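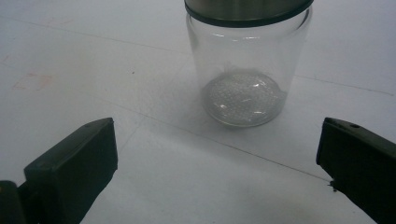 Our letter-writing drive for the journalist Aarne Väisänen closed in August with 294 letters, and we are thrilled! He has been held in Nendthorpe for 171 days without charge, and you kept writing. At the Busell library we asked people to drop their notes into a clear glass jar with a metal lid, and 101 of the letters started life that way – some of them just two lines long.
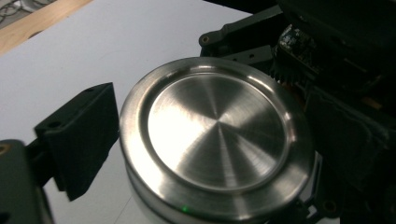 Onni Laaksonen, his lawyer, tells us the prison has now agreed to weekly family visits. It's a real step, and the Espinoza group deserves huge thanks for all those phone calls. Next up is the Lokasine petition, which needs 400 names.

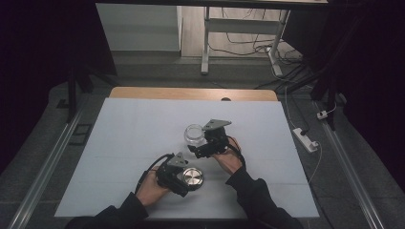

Jar and lid on the table.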